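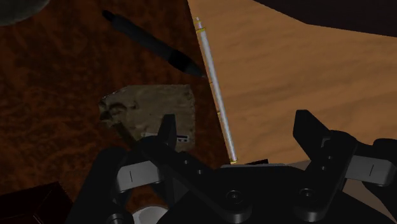
Catalog and Listings Associate (Home Video)
Lultico, Lestden warehouse
Part-time, six-month contract with possible extension

Lultico buys and resells used DVDs and Blu-ray discs through its own online store. The company is seeking a Catalog and Listings Associate to join the home video team beginning in October. The position reports to Rosine Collet, Catalog Manager.

The current project is the Desjardins collection, a purchase of 1,047 titles, mostly foreign-language drama and documentary releases from the 1990s and 2000s. Many are out of print and have no existing product page.

Duties
Create product pages showing year, rating, running time, director, cast and studio
Match each disc to its barcode and assign a stock number
Grade discs and cases under the store's condition guide
Record region code, audio languages and subtitles from the packaging
Write short plot summaries in original wording
Correct errors reported by customers

Requirements
High school diploma or equivalent
Accurate typing and good written English
Working knowledge of DVD and Blu-ray formats, including region coding
Ability to lift boxes of up to 30 pounds
Reading knowledge of French is an advantage but is not required

Experience with Billska, the store's inventory software, is welcome. Training is provided during the first 3 weeks.

Hours and pay
Shifts begin at 8:30 a.m. and are set one month ahead. Pay is hourly and depends on experience. Staff receive a discount on all in-stock titles after the training period.

How to apply
Send a resume and one sample product description of no more than 150 words, for any film released on disc, to Timothée Carré, Personnel Office, Lultico, Lestden. Applications without a sample will not be reviewed. Selected applicants will be invited to an interview and a short listing exercise at the warehouse.

Lultico is an equal opportunity employer.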